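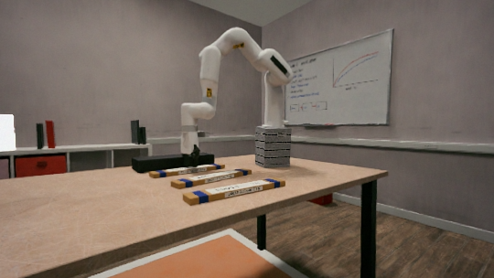

Gridudero Bench Cell
Sold and supported by Lindside

The Gridudero is a single-arm cell for moving long, narrow parts between a tabletop and a raised platform. It is made for shops that handle bars by hand all day and want to take the repeat lifting off their people without rebuilding the room. The arm stands on a pedestal on the table itself. It picks a bar near the middle with a two-finger gripper, carries it over, and sets it down on the platform with the label up.

Most of our customers run wrapped or banded bars with a printed label between the bands. The cell was set up with that kind of part in mind. It will handle bare stock too, but you will need to teach a separate pick for it.

What you get
Arm with controller and cable set
Tabletop pedestal
Two-finger gripper, black
Flat black platform, low profile
Hand pendant with stop button
Starter programs for one-bar and three-bar layouts
One day of training at your site for up to 8 people

The table is not included. Any level table that does not rock will do. Please check the legs before we come.

How it works in a shift
A person lays the bars out on the table in front of the platform. They don't have to be square to each other. The arm looks for each bar, comes down over it from above, closes on it, and lifts. When a bar is on the platform, the cell either waits for a person to check it or goes on, depending on how you set the hold. The hold is on when the cell ships. We suggest leaving it on for the first 30 working days.

If a bar is turned too far, or two bars are touching, the arm stops over the table and the pendant shows which pick was skipped. Move the bar by hand and press Resume. There is no need to start the batch over.

What changes for the people on the bench
We get more questions about this than about the arm, so it has its own section.

Brophy put a Gridudero on its packing bench last year. Before that, two people per shift moved every bar from table to platform, read the label, and moved it off again. Akosua Zakaria, the shift lead, kept both of them on the bench. One now lays out bars and clears the platform. The other reads labels and handles anything that comes back. They trade places at the break.

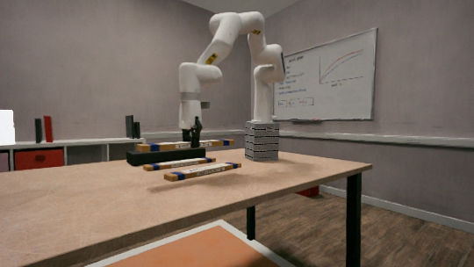
The work of reading labels did not go away, and we would not tell a shop to plan as if it had. The cell does not judge whether a label is right. It puts the bar where a person can read it without bending over the table. At Brophy the number of mislabeled bars caught at the bench went up in the first weeks, and Akosua puts that down to the reader having both hands free and more time per bar.

Some things got harder. The bench has a pace now, and it is the same pace at the end of a shift as at the start. Two of the longer-serving packers did not like that. Brophy slowed the cell down for the last hour and has kept it that way. You can do the same from the pendant under Shift, then Speed by Hour.

Abbas Khosravi ran the bench by hand for years and does most of the teaching of new picks there. He had not used a robot before. He asked us for larger type on the pendant screen and a way to rename programs with plain words. Both are in the current software.

Ellata took a different route. They run the cell on one batch of 66 bars in the morning and do the rest of the day by hand. Kathleen Rafferty in their planning office says the morning batch is the one people used to call in sick for. They have no plan to run it longer, and the cell is priced so that this can still make sense.

Before you order
Talk to the people who do the job now, and bring at least one of them to the demo. Bring your own bars as well, including bent ones and ones with lifted labels. We will run them as they are and send you the log.

Decide who may teach picks. One person is too few, as you will find out the first time that person is on vacation. Three works well for a single cell.

Decide what the freed time is for and put it in writing. If hours are going to be cut, say so before the cell is installed.

Specifications
Reach from pedestal center: 562 mm
Mounting: pedestal on tabletop
Gripper: two-finger, straight-down pick
Part type: bars, banded or bare
Stop controls: pendant, plus one input for your own switch
Languages on pendant: English, Spanish, Hungarian

Not suited to
Loose bundles
Bars stacked more than one deep
Parts that must be turned end over end

Service
Gripper finger pads are a wear part. Your own staff can change them with the key in the pendant case. Arm joints are checked by us once a year. Noémi Bodnár runs the service desk and can usually tell from the pendant log whether a visit is needed, so please export the log before you call.

Software updates are free while the cell is in use at the original site. The next one is due in October and adds a count of skipped picks by shift.

Demos
Demos are held at Lindside by appointment and take most of a morning. Write to Gráinne Mulligan in sales with your bar length, your label size, and the number of people on the bench.

Page updated Wednesday, August 7, 2019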